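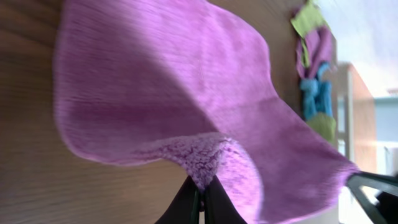
*Pink microfiber, folded back to the nubby side.*

**Linen and cloth check — Clergate rental, ground floor**
Checked by me (Lindsay Rutherford), copy to Valter Rebelo

- [x] **Pile side.** Held up well! I ran my palm over the pink one both ways and didn't feel any grit, which is what scratched the Polevton countertops last year.
- [x] **Reverse side.** Fluffy, no hard patches. Somebody has been skipping the fabric softener like I asked — thank you, Fernanda.
- [ ] **Stack of cloths.** Still not sorted by job. Bathroom cloths can't live with kitchen cloths, and I wrote the same thing last time. Valter, can we please get two bins?
- [x] **Care label.** Attached at the corner. I wash these at 40 and never hotter (the dryer stays on low too).

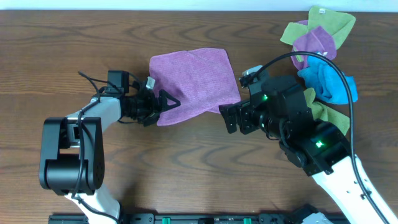

## Table and folding area

- [x] **Tabletop.** Wood, nice wavy grain, no splinters that I could find with a bare hand. I'd still like it oiled before the fall.
- [x] **Wall behind.** Pale paint, wiped it myself at 4:30.
- [ ] **Spare cloths.** Bernardo says we're due a reorder from Stidia. Get the pink-purple ones again, they're easy to spot in the wash!

Next check is Ottó's. Leave the clipboard on the hook.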